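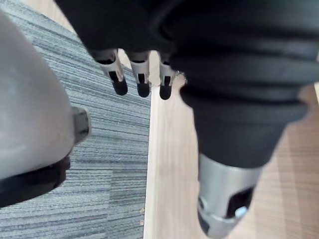 Grey shell, black sleeve.

3/29/25

I have been retaining household and small-business records on paper for long enough to have opinions about it, and the shelf reached capacity in December. What follows is the scheme I moved to, with the parameters that mattered. It assumes A4 paper and two-hole or four-hole binders. If you are on letter size and three rings, the dimensions change but the method doesn't.

Starting condition: 1272 sheets, filed by year, then by whatever I thought the subject was at the time. Filing by year is fine for tax and poor for nearly everything else. An appliance warranty is filed in the year of purchase, and by the time the appliance fails you don't remember the year of purchase. The same goes for strata correspondence, vehicle servicing and anything medical.

The first step was a cull. I sorted into four piles: keep on paper, scan and shred, shred, and undecided. The undecided pile is legitimate as long as it has a box of its own and a review date. Mine was mostly superannuation statements from a fund that has since merged, plus the manuals for a bore pump at the Gurkdale block that may or may not still be the pump that's down there.

Thermal paper needs separate treatment. Receipts printed on thermal stock fade, and they fade faster in a PVC sleeve because plasticiser migrates out of the plastic and attacks the coating. Scan them on the day or photocopy them onto plain bond. Polypropylene sleeves are better. The packet will usually say PP or "copy safe" somewhere on the back.
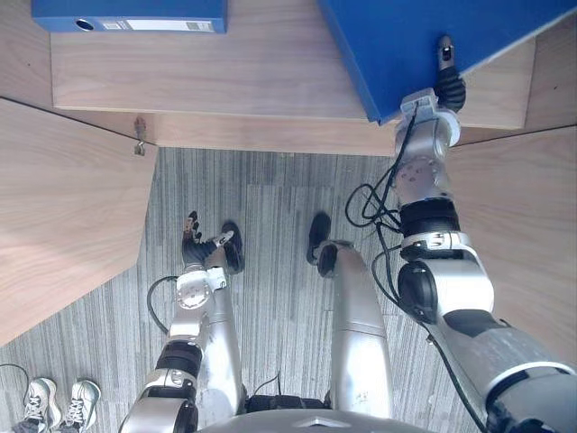 Blue binder, striped carpet.

Binder mechanisms. The two types you will meet are the lever arch and the plain ring. Lever arch has the greater capacity and holds a squarer stack, but the compressor bar gets lost and without it the sheets sag on the arch and tear at the holes. Plain rings come round or D-shaped. With a round ring mounted on the spine, the back cover drags the bottom sheets around the curve whenever the binder is closed, and those sheets go first. With a D-ring mounted on the back cover the sheets lie flat against the straight side. I have moved all the frequently opened material to D-rings and left the archive in lever arch.

Do not fill to the rated capacity. The rating is for bare 80 gsm paper with no dividers and no sleeves. One sleeved document is three thicknesses, and a set of card tabs uses up a noticeable amount of ring. I stop when the ring is three-quarters full and split the volume at the nearest divider.

Magdy Sqalli, who kept the drawing registers at Potgieter before everything went to a document server, disagrees with me about this and fills them to the top. His argument is that a full binder stands up without a bookend and a part-full one slumps. He's right about the slumping. I use bookends.

Spine labels. I had been writing directly on the spine insert, which meant a new insert each time the contents changed. The current format is a subject code of two letters, a volume number and the span of dates, in that order, with the code large enough to read from standing height. VE 2 is vehicles, volume two. Codes are listed on one sheet inside the cabinet door and nowhere else. I tried keeping the list in a spreadsheet as well and the two copies disagreed within a fortnight.
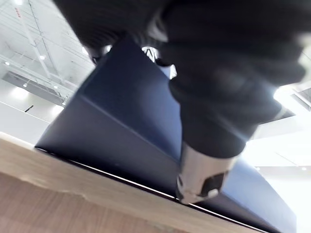
Navy blue on the tabletop.

Colour. Kibet Ogola asked in the comments last time whether I colour-code. I did for a while: blue for property, red for tax, green for health. It failed on supply. The newsagent in Skinditham stopped stocking green, the replacement green from Jinley was a different green, and I ended up with health records in three colours and a code that needed a footnote. Colour now carries no information and I buy whichever is cheapest. If you have a reliable source, coding the label strip is a safer bet than coding the binder, as a label can be reprinted.

Shelf clearance is the part I got wrong first time. An A4 lever arch stands about 320 mm high. You need a finger's width above that to tip the binder out by the top of the spine, and more if the shelf has a front lip. My old unit had adjustable shelves on 32 mm centres, which gave me a choice between too tight and a lot of wasted space. I took too tight and regretted it each time I wanted something from the middle of the row.

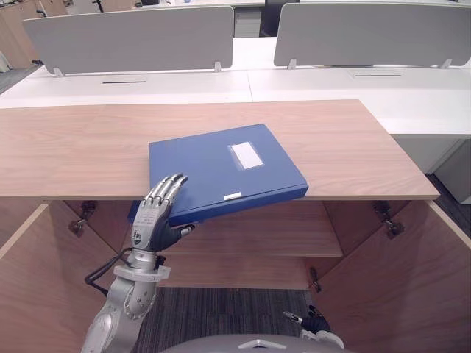 Finger holes in the spine help, provided the hole has a metal ring around it. The unreinforced ones tear upwards under load and then catch on the neighbouring binder. I've repaired two with cloth tape and the repair has held, although it leaves adhesive on anything it touches in summer.

Weight is also worth checking. A sheet of 80 gsm A4 is 5 g, so a binder holding 400 sheets has 2 kg of paper in it before you add the board and the mechanism. A row of those on a 900 mm span of 16 mm particleboard will sag visibly within a couple of years. Put the heavy volumes at the ends, close to the supports, or put a centre support under the span. I did the latter with an offcut and two angle brackets.

After the cull and the split, 92 sheets remain in the undecided box. The bore pump manuals are in there until I can get out to Gurkdale and read the plate on the controller. If anyone has a source for replacement compressor bars that doesn't involve buying a whole binder, please leave a comment.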